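Sizing a recirculation loop for a long ranch house

pvc_or_pex
Single-story ranch in Ilville, slab on grade, gas tank heater in the garage at one end and the master bath at the other. Run to the far shower is 87 feet of 3/4 copper in the attic. Cold start to usable hot is long enough that I've been catching the water in buckets for the garden. I want to add a dedicated return line and a small pump. Attic access is decent except over the kitchen.

Questions:
1. Is 1/2 inch PEX enough for the return?
2. Timer, aquastat or push button?
3. Does the check valve go at the heater or at the far end?

slabfoot
1/2 inch is plenty for the return. You are only making up heat loss in the supply, so the flow is small. Check valve goes at the heater, on the discharge side of the pump. Use a spring check. A swing check mounted vertically will thump.

Insulate both lines before you spend anything on controls. Bare copper in a January attic will run the pump constantly if it's on an aquastat.

gradeline
Disagree on the order. Do the control first. A button at the far bath with a temperature cutoff runs the pump a few minutes a day, and at that duty cycle insulation is a minor term. A loop held hot all day loses heat all day, insulated or not.

slabfoot
Insulation also keeps the line warm between draws. Two showers 35 minutes apart, with decent foam on the pipe, and the second one needs little or no pump time. It is the cheapest part of the job and you only get one easy chance at it, while you're up there anyway.

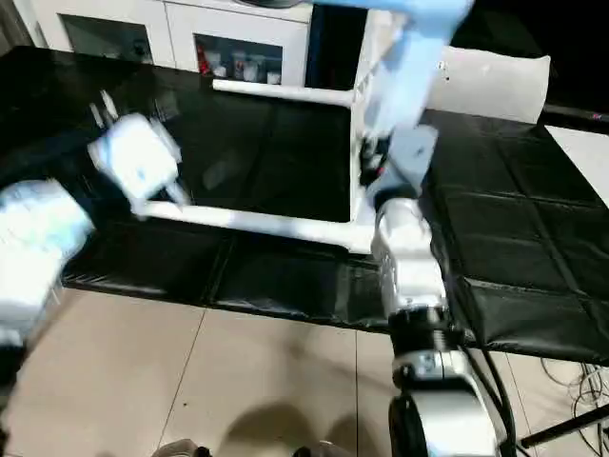
On the pump itself, get one with isolation flanges. I put in a Jasten without them and had to drain down the whole house to change the cartridge. The second one has flanges and a ball valve on each side, and it comes out with two wrenches.

tee_fitting
Has anyone mentioned pipe velocity? Oversized pumps on copper loops cause erosion at the elbows. It shows up as pinholes just downstream of the fitting, with horseshoe-shaped pits on the inside. I cut out three of those in a duplex on Cifuentes. The pump was sized for a building several times as big.

pvc_or_pex
No, and that is useful. The pump I was looking at is rated at 900 gallons per hour.

tee_fitting
At what head? That number is usually open flow with nothing attached. Find the curve and read it at your actual friction loss. Either way, it sounds far too large for a house.

gradeline
Agreed. Work it from heat loss. Estimate BTU per hour for the supply run, divide by 500 times the temperature drop you will accept, and you have gallons per minute. For a loop that size it will come out under one. Then check velocity in the smaller pipe, which is your return.

slabfoot
And put a balancing valve on the return anyway. You can choke down a pump that is slightly too big.

gradeline
You can, but then you're paying to push against a valve. Buy the right pump.

slabfoot
Small circulators come in very few sizes. The smallest one on the shelf is often still more than the math calls for. That is what the valve is for.

pvc_or_pex
So far: 1/2 inch PEX return, foam on both lines, spring check at the heater, push button with cutoff, smallest circulator with flanges, balancing valve. Does the body need to be bronze or stainless?

tee_fitting
Yes. Cast iron is for closed heating loops. Fresh oxygen comes in with every draw on domestic water and an iron body will rust. Also ask whether your PEX is listed for continuous recirculation. Some of it isn't, or only up to a set temperature. It should be printed in the manufacturer's sheet.

gradeline
With a push button that last one matters less, but read the sheet.

pvc_or_pex
Supply house in Skevness has a stainless one in stock, with 100 feet of the PEX. I'll post pump run times once it's in.

Last updated: Apr 22, 2026
Contact the moderators | Posts remain the copyright of their authors | Back to top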